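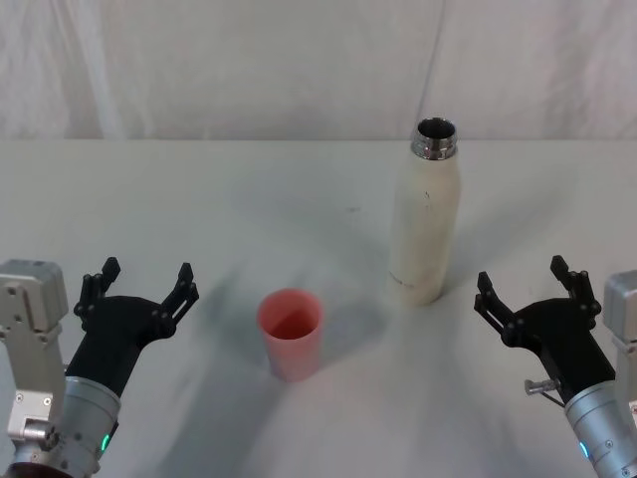
According to Nam-gil Sung, a rule for a start position is only useful if two operators read it and place the arms in the same way. We agree with this remark, and it guided the first part of our protocol.

4.2 Start and stop conditions for pouring tasks

The Grelteto rules divide each pouring episode into three phases: rest, transfer and return. At rest, both grippers must be open and free of contact with any object, as in Figure 2 (top), where a pink cup and a white bottle stand between the two arms. The bottle cap is removed before the recording begins. Opening the cap is treated as a separate task and has its own rules in Section 4.4.

The table must be one plain color, and a cloth must hang behind it. Folds in the cloth are permitted. In the April version of the rules we also required an ironed cloth, but the sites Mtshali and Bonomley reported that this took much time and did not change their review results, so we removed the requirement.

During transfer, one arm holds the bottle and the other arm stays outside the pouring area. The held bottle must not touch the table while it is tilted. The operator should stop the episode if the second gripper comes under the bottle mouth. 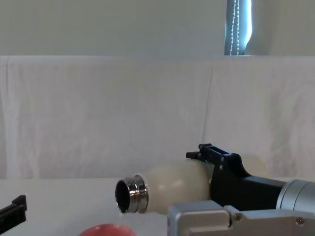 Charoen Phuthong objected that a fixed limit for the tilt angle would punish careful operators, who often correct the angle several times. We therefore give no angle limit and ask the reviewer to judge only contact and clearance.

Figure 2. Top: rest phase, both grippers open. Bottom: a bottle held on its side above the table, with its mouth to the left.

From 1,759 reviewed episodes, 466 were returned to the sites for at least one violation of these rules. The most frequent violation was a gripper already in contact with an object at the first moment of the rest phase. The reviewers at Grernska now check this point before all others.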